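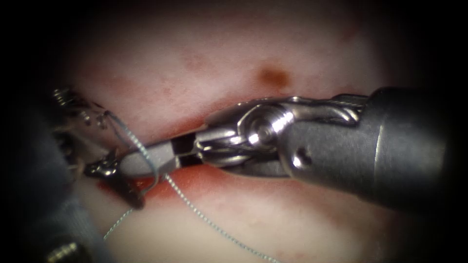
Photo: Uthai Nuchit, Jitpraphai Skills Center

Wound Closure Teaching Program
Progress report to the Briltmont Fund, second reporting period

1. Purpose of the grant

The Fund awarded support to the Jitpraphai Skills Center for the teaching of wound closure to surgical residents. The grant covers suture and other supplies, faculty hours, and the preparation of a written course guide. This report describes work completed from the end of the first period through January.

2. Work completed

The course has been given 2 times in the present period, with 16 residents enrolled in total. All of them completed the required sessions. Every resident begins with the closure of a single straight incision and is expected to repeat it until the supervising surgeon is satisfied with the spacing of the stitches, the depth of each bite, and the meeting of the two edges. Curved and branching wounds are introduced only after that point.

Handling of the thread received more attention than in the first period. Faculty had noted that residents who placed the needle well often lost time afterward, when the strand crossed the jaws of an instrument or lay over the wound at the moment of tying. The guide now includes a short section on keeping the strand clear, and one full session is given to it.

A total of 329 closures were scored. Scoring follows the form approved by the Fund last year, with one change: tension on the wound edges is now marked separately from knot security. The two had been combined, and assessors found it hard to give one mark for both.

3. Course guide

The first five chapters are in final form. Chapter six, on the recognition of poor tissue handling, is with Dr. Thanasis Chatzigeorgiou for review. He has asked for more close photographs of incision edges before, during, and after closure, taken under even light so that differences in redness can be compared from page to page. Layout has been assigned to Musero, and a sample chapter was received and accepted.

4. Supplies and spending

Suture was used faster than planned — mainly a result of the added thread-handling session. The Center placed a further order for 40 boxes with its regular supplier, Millo, and the cost was met from the supplies line without a transfer. Faculty hours are within budget. The amount set aside for printing has not been touched.

5. Difficulties

One session was moved to a Monday evening on short notice when the teaching room was needed for an examination. Attendance was not affected, but two assessors were unable to come, and the scores for that evening rest on one assessor instead of two. They are marked accordingly in the data file.

6. Next period

The Center will complete chapter six, hold one further course, and invite residents from the first group to return for a repeat assessment. Approval is requested to move the unspent portion of the travel line to suture and needles. A revised budget page is attached for signature.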